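Refill Station Questions

Tondeneo runs a charity refill program for reusable water bottles. You fill your bottle at one of our stations, pay what you like, and the money goes to household water filters for families who don't have a safe tap at home. These are the questions we get most often by email.

Who runs the program?
Tondeneo is a small nonprofit. Ya-wen Fung started it with one station outside the Phillips bookstore and still answers most of the mail. Replies usually take a few days, longer in July.

How many stations are there?
There are 18 at the moment. Most are inside shops and libraries, so they keep the same hours as the building. The one at the Giltine ferry terminal is outdoors and can be used at any time.

How much does a refill cost?
There is no set price. The sign suggests a dollar. If you don't have money on you, fill your bottle anyway.

How do I pay?
Each station has a coin box and a card reader. The card reader has a minimum of one dollar. Coin boxes are emptied every Sunday evening, and the totals go up on the notice by the station the following week.

Where does the money go?
After we pay for cartridges and card fees, everything left goes toward filters. One family filter costs us $29, including delivery and a short training visit. Last year's donations paid for filters in four villages – the list is in our annual report, which you can request by email.

Do I have to buy one of your bottles?
No. Any clean bottle with a normal opening will fit. We do sell a steel bottle made by Prudarel, and four dollars from each one goes into the filter fund. It comes in green or plain steel. The lid is sold separately if you lose yours.

Is the water filtered?
Yes. It is regular city water run through a carbon cartridge. The date of the last cartridge change is written on the side panel. If that date is more than six months old, please tell us.

The station near me isn't working. What should I do?
Send us the number printed under the spout and a short note on what is wrong. Slow flow is usually the cartridge. A leak is more urgent, so please tell someone at the front desk as well.

Can my school or workplace host a station?
Possibly. You need a cold water line, a drain and a regular outlet within reach. We pay for the unit and the host pays for the plumbing. The wait is roughly three months – sooner if your plumbing is already in place.

Can I get a receipt for my taxes?
Card payments can be receipted if you send us the date and amount. We can't give receipts for coins.
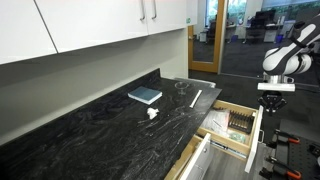

Can I return a Prudarel bottle if I change my mind?
Unused bottles can be sent back within 30 days for a full refund. You pay the return postage, and the money goes back to the card you used.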